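Laundry and textile sorting help wanted, Moreira Street workroom
Flamton Linen & Clothing Reuse

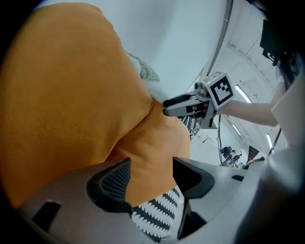
The job

We take in donated clothes and household fabric, go through it, fold what's good, bag what isn't. Need people who like handling cloth and can keep at it for a whole shift. Blankets, sweaters, fleece, curtains, baby things, scarves, a lot of odd pieces with no label. Orange fuzzy stuff, striped stuff, black and white prints, whatever comes in the bags.

4 places open. Part time. Start as soon as you can, we're already behind on the fall intake.

What you'd be doing

Opening bags and shaking things out
Checking seams, cuffs, zippers, linings (people forget linings, please don't)
Sorting by type first, then by weight. Soft and bulky in one pile, thin cotton in another
Folding to the size of the shelf, not the size you fold at home
Setting aside anything torn for the mending shelf
Matching sets. Sheets with pillowcases, tops with bottoms
Writing the bag tag and putting it on the right cart
Some washing, mostly Tuesdays, two machines plus the big dryer

You don't need to know how to sew. If you do, tell us, Teresa Antunes runs the mending shelf and would love a hand with hems and buttons. She has a pile of coats waiting from June.

Hours and pay

Morning shift 8:30 to 12:30, afternoon shift 1 to 5. Pick one, or both on some days if you want more hours. Nobody works past 5. Hourly pay, same rate for everybody on the floor, paid every second Friday. We'll give you the rate on the phone before you come in so you don't waste a bus fare. First week is paid like any other week.

Two 10 minute breaks in each shift. Coffee and tea are free, lunch is on you. There's a fridge and a microwave, label your stuff.

Who we're looking for

Patient with fabric. Fine with standing, there are stools but you'll be up and down
OK with lint and dust. If you have asthma or a wool allergy talk to us first, we can keep you on the cotton side
Can lift a full bag onto a cart, or ask for help with it
Can read a care label, or willing to learn the symbols (chart is on the wall)
Reasonably on time
18 or over

No resume needed. Store work, hotel housekeeping, looking after a big family, all of that counts. English helps but half the floor speaks Portugese so you'll manage with either.

What to wear

Closed shoes. Long hair tied back when you're near the washers. No big rings or bracelets, they snag the knits. Sleeves are up to you. We have aprons.

How a normal shift goes

You come in, sign the sheet by the door, get a cart. Yasuo Uchida hands out the bags and tells you which table. Most people do one type of thing for an hour or so and then swap, fleece all morning gets old. Last 15 minutes is clean up. Sweep, wipe the tables, lint traps, tags in the box. Carts go to the back for the Mesden pickup, which comes at 5:15 and does not wait.

A few things people asked last time

Can I take clothes home? Staff shelf on Fridays, one bag each, after the shop has picked.
Can I bring my kid? Sorry, no, insurance.
Parking? Street only. The bus stops more or less at the door.
Is it heated? Yes. Gets warm by the dryer, layers are a good idea.
Is it permanent? Runs through the end of winter, then we see. Two of the current crew started this way and stayed.

How to apply

Call or stop by the workroom and ask for Sofia Leitão. Mornings are best, afternoons she is often out with the van. Tell us your name, a phone number, which shift, and when you could start. If you get the machine leave all of that in the mesage and she'll call back the same day or the next.

We do a short try-out, one hour, paid. You sort a bag and fold a shelf with somebody next to you. Wear the shoes.

Please get in touch by the end of this month. If you applied before and didn't hear from us, apply again, we lost some numbers when the phone was changed.

Posted Mon 21 October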